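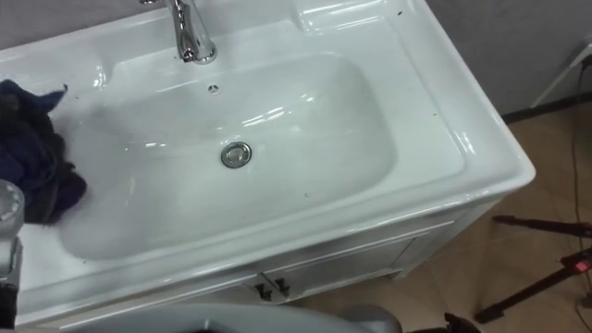 Robot Software Systems, Unit 4
Perception and control for wiping tasks
Handout prepared by Teófilo Yupanqui

Scope

These notes cover the software path from the head camera to the arm controller for the sink wiping exercise. Kinematics was covered in Unit 3 and is assumed. Read section 2 before the lab. The planner assignment depends on it.

1. Processing chain

The stack used in the lab is Maurya. It runs four processes: image intake, surface estimation, stroke planning and arm control. Intake delivers color images at 30 Hz. Arm control runs on its own clock and must never wait on intake. If a surface estimate is late, the controller keeps the last valid one and lowers its speed limit.

All messages carry the time of capture, not the time of publication. Most errors in last year's submissions came from mixing the two.

2. Glossy surfaces

Glazed ceramic and chrome produce specular highlights. In a color image the highlight is saturated, so edge detectors respond to its outline as if it were a real boundary. In depth data the same region tends to come back empty or with values behind the true surface. A rounded rim is the worst case: the highlight runs along the curve and moves when the head moves.

Two measures are required in the assignment:

Mask saturated pixels before fitting. Grow the mask by 4 pixels.

Fit a parametric basin model to what remains. The model has a flat ledge, a curved inner wall and a floor. Do not fill holes by interpolation across the rim. Interpolation there gives a smooth ramp that the arm will try to follow.

The drain stopper and the overflow ring are useful as landmarks. Both are close to circular and project to ellipses, and their relative position constrains basin orientation. The faucet is treated as a keep-out volume, extended upward past the part the camera sees.

3. Cloth state

A dark cloth against white ceramic segments easily by color. Its shape does not. A bunched cloth hides its own corners, and the part resting in shadow merges with the wall shading. The perception module therefore reports three things only: the outline, the highest graspable fold, and a confidence value. It does not attempt to recover the corners.

Small specks on the ceramic are handled by a separate detector at full resolution. Downsampling first will remove them.

4. Stroke planning

The planner divides the reachable surface into strips along the long axis of the basin. Each strip becomes one stroke. Adjacent strokes overlap by 30 percent. Steps in the ledge are split into separate strips, one per tier.

Force along the surface normal is held by an admittance loop. Position control alone is not acceptable on ceramic — a small error in the fitted model becomes a large contact force. Abort on loss of contact for more than 60 ms.

5. Self-occlusion

The arms often cover part of the head view. Project the arm meshes into the image using the joint states at capture time, then exclude those pixels from every estimator. An arm that is close to the lens is out of focus and its true edge is blurred, so pad the projected outline. Occluded cells in the surface map are marked unknown. They are not marked clean.

6. Reference result

With the Esitton replay set, the reference implementation covers 91 percent of the reachable surface. Submissions are compared on the same set with the same start poses.

Submission

Upload the planner module and a log from one replay run. Include the parameter file. Deadline is the end of April.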